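Transparent objects remain a weak point for depth sensing, and Onen, the placement policy Keisha Mahmoud trained, does without depth altogether. It learned from 3,817 wrist-view demonstrations.
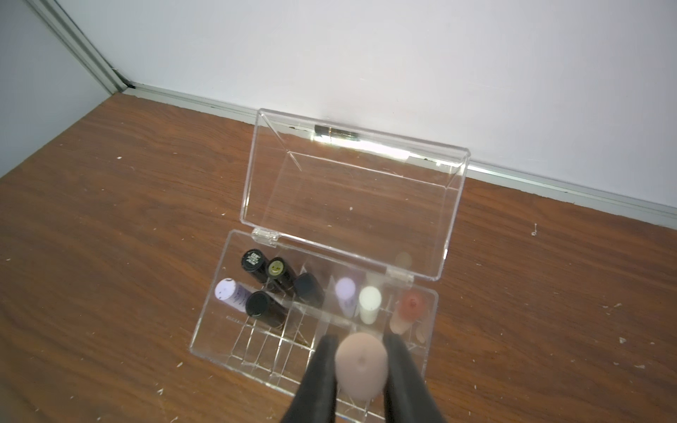
Mahmoud's policy predicts release height from color frames alone. Clear dividers show up only as thin lines, so a soft item such as the makeup sponge between the fingers is a hard case — it deforms on contact. Training was repeated with 2 seeds.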